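How to Get a Used Car Ready for a Private Sale

By Sandamali Gunawardena

Selling a car yourself takes more work than trading it in, but most of that work can be done over a weekend in the driveway. The steps below are the ones I follow with my own cars and with the ones I sell for family. The last was a gray four-door sedan with 75,000 miles on it that belonged to my cousin Nassoro Mfaume, and I use it for the prices further down.

Step 1. Find the paperwork

Start with the title. Check that the name on it matches your driver's license and that any loan shows as released. If you paid the car off and never received the title, contact the lender now. Nassoro asked for his in October and waited 23 days.

Put these in one folder:

Title
Current registration
Service receipts, newest on top
Owner's manual
Lien release, if there was a loan
Both keys

If one key is missing, say so in the ad. A replacement for the sedan was quoted at $209 with programming, and the buyer took that into account when making an offer.

Step 2. Clean the inside

Empty the glove box, door pockets, seat-back pockets and trunk. Check under the spare tire cover too. Erase your phone from the stereo and delete your home address from the navigation. If the car has a garage door button, clear that as well.

Take out the floor mats and vacuum from the top down: seats first, then the console, then the carpet. Slide the front seats all the way forward and all the way back so you can reach the rails. Wipe hard plastic with a damp microfiber cloth and a little mild soap. Skip the shiny dashboard sprays. They leave a greasy film, and some buyers take it as a sign you are hiding something.
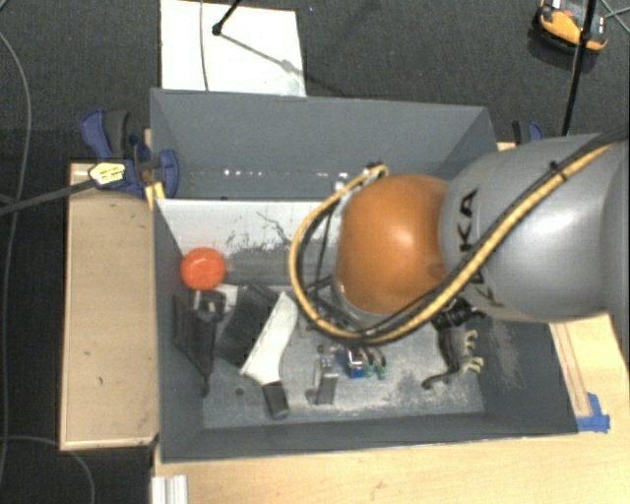

For cloth seats, use an upholstery cleaner and a soft brush, and work on one seat at a time. Do not soak the foam. Leave the windows down a few inches until the fabric is fully dry. Leather needs its own cleaner and a light conditioner, wiped off after a few minutes.

Do not hang an air freshener. If there is a smell, change the cabin air filter and leave an open box of baking soda in the car overnight.

Step 3. Wash the outside

Wash in the shade with two buckets, one for soap and one for rinsing the mitt. Do the wheels first with a separate brush. Dry the car with a clean towel, then open the doors and wipe the jambs.

Small chips can be filled with touch-up paint in the factory color. The color code is usually on a sticker inside the driver's door. Leave larger scratches alone and photograph them for the ad.

Step 4. Fix the cheap things

Replace burned-out bulbs and worn wiper blades. Top up the washer fluid and set the tires to the pressure on the door sticker. If a warning light is on, have the code read before you list. I spent $153 on the sedan in total, and most of it went to a new battery.

I would not put new tires on a car just to sell it. Lower the price a little and state the tread depth.

Step 5. Take the photos

Park somewhere open with a plain background. Early morning or an hour before sunset works best. Take all four corners, both sides, the front and rear, each wheel, the dashboard with the engine running, the odometer, front and back seats, the trunk, and every dent you plan to mention.

Step 6. Write the ad

Give the year, make, model, trim and mileage in the first line. After that list the number of owners, recent repairs, known faults and the price. Include the VIN. Buyers will ask for it anyway.

Step 7. Meet the buyer

Meet in daylight at a public place. Look at the buyer's license before a test drive and ride along. For payment, go to the buyer's bank together and watch the teller issue the cashier's check. Sign the title there, write up a bill of sale with the mileage on it, and keep a copy. Take your plates off if your state requires it, file the release of liability the same day, and call your insurer once it has gone through.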